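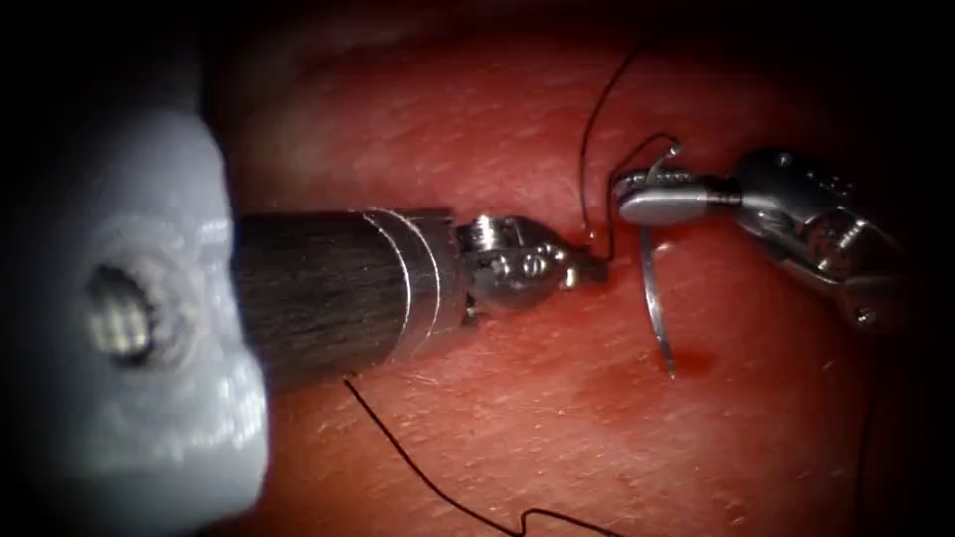 Robotic instruments over a red practice pad, with a curved needle and black thread

Print this message | E-mail this message

Subject: Re: [founders-list] When to stop being a sole proprietor
From: Ilari Leinonen
Date: 9th March

Hi all,

I've been reading this thread for a while and meant to stay out of it, but the message below is close enough to what I went through with Koltholm that I may as well write it down.

> I've been running the business by myself for three years under my own
> name. Sales are steady and I have one part-time helper. My accountant
> says to incorporate, my brother-in-law says it's a waste of money, and
> the state website tells me how to file but not whether I should. Has
> anyone on the list made the switch and regretted it? Or put it off
> and regretted that? I'm most worried about the paperwork, and also
> about what happens to the contracts I already have.
>
> Also, does the bank care?

To take the last question first, yes, the bank cares. Mine wanted a new account in the company's name, a copy of the formation papers, the operating agreement and a new tax number. I had assumed they would rename the old account. They would not. I kept both open through June so that customers who were slow to update their records could still pay me, and I moved the money across by hand and wrote down each transfer. If you do this, keep the notes in one place. My bookkeeper charged me for the hours she spent matching deposits to invoices, and I had earned that bill.

On contracts. An agreement you signed as yourself stays with you as yourself until the other side agrees to move it. I had 3 that mattered. The one with Pranard, who did my packaging, was a single page and they signed the transfer the same afternoon. The warehouse lease took longer. The landlord was fine with the company as tenant but wanted me to sign a personal guarantee, so for that one item I was no better protected than before. I signed it anyway and got it taken out at renewal. Ask for an end date on the guarantee. I didn't think to ask the first time.

The third was a supply deal with Stimix, and that one had a clause saying it ended if the business changed hands. I read it as not applying to me, as I was the same person in the same building with the same phone number. Their lawyer read it the other way. We ended up with a new contract on slightly worse terms. Read every agreement you have before you file anything, and look for the words "assign" and "change of control." It took me one evening.

Paperwork is less than people make it sound. The filing itself was short. What took the time was everything with the old name on it: sales tax permit, city license, insurance, payroll account, card processor, web hosting, the checks. The insurance was the one I would push to the top of the list. My policy named me and not the company, and for two weeks I was covering a business that technically wasn't doing the work. My agent fixed it with one phone call, but I had to be the one to call her.

The part-time helper matters more than you may think. You will probably need to set up payroll again under the new number, and in my state the unemployment insurance account had to be opened fresh too. The rate I had as a sole proprietor could be carried over, but only with a separate form, and the form had a deadline. Check if yours has the same.

As to whether it's worth it, my costs in the first year came to 792 dollars on top of what I was already paying. That covers the state filing, the registered agent and the extra time on the tax return. It does not include a lawyer. I used one for the lease only and paid for that separately. Your state may be cheaper or a lot more expensive, so look up the annual fee before you decide, as you pay that whether you make money or not.

I didn't save anything on tax that year. I had read that I would, but that depends on an election you make afterward and on what salary you pay yourself, and at my size the payroll costs ate the difference. Your accountant should be able to show you the two versions side by side on one sheet. If the answer is "you'll save," ask how much and at what level of profit.

Do I regret it? No. I regret the timing. I filed in the busiest part of my year and did the name changes at night. I also should have done it before I took on the Mussa line, when I was buying stock on credit for the first time and had more than 1,407 units sitting in a rented room with my own name on the bill. That was the point where I had something real to lose and nothing between it and my house. If you carry stock, borrow, or have people coming on site, I would go ahead. If you do desk work for a few customers who know you, I can see waiting.

One more thing for the original poster. Your brother-in-law may be right about the money for a year or so. Ask him what he would do about the lease.

I have the checklist I used, with the dates taken out. It's a plain spreadsheet and it is written for my state, so some lines won't apply. Write to me off list if you want it. Attachments get stripped here.

Ilari Leinonen
Koltholm

Print this message | E-mail this message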